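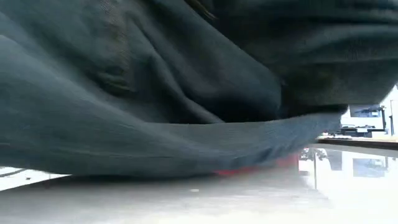 I have been putting off the winter clothes for weeks, and this morning I finally made a big pot of coffee and decided to get on with it. The trouble with anything thick and soft is that it takes up the whole table the minute you set it down (look at the size of those folds!) and you end up chasing things around underneath it. There's a bit of red peeking out at the bottom, and I love that color against the dark blue-green.

2/ My grandmother folded everything in thirds and I still do it her way. Sides in first, then up from the bottom, and a good long stroke with the flat of your hand to push the air out. Fleecy things fight back, so I give them a second stroke and a minute to settle before I pick them up.

3/ I used to hang the heavy sweatshirts and I'm sorry I did, they all got those little pointy bumps at the shoulders. Now they go in a drawer or in one of the Plastus tubs under the bed. I have 3 of the tubs and would happily own 12 if the bed were taller.

4/ Somebody asked last time about pilling. I turn everything inside out, wash it cold, and skip the fabric softener. Then I dry it flat over the rack if I have the patience, or on low if I don't (mostly I don't, I'll admit it, it's a small apartment and the rack lives right where I want to walk).

5/ The tubs won't come out again until it cools off, and by June I'll have forgotten what's in them, so each one gets a strip of masking tape with a list on it. Last year I wrote "warm stuff" on every single one. Very helpful, thank you, past me!

6/ Two more piles to go and the coffee is gone, so I'm making another pot. If you have a good way to fold a hood so it doesn't make a lump in the stack, please tell me, mine always lean to one side.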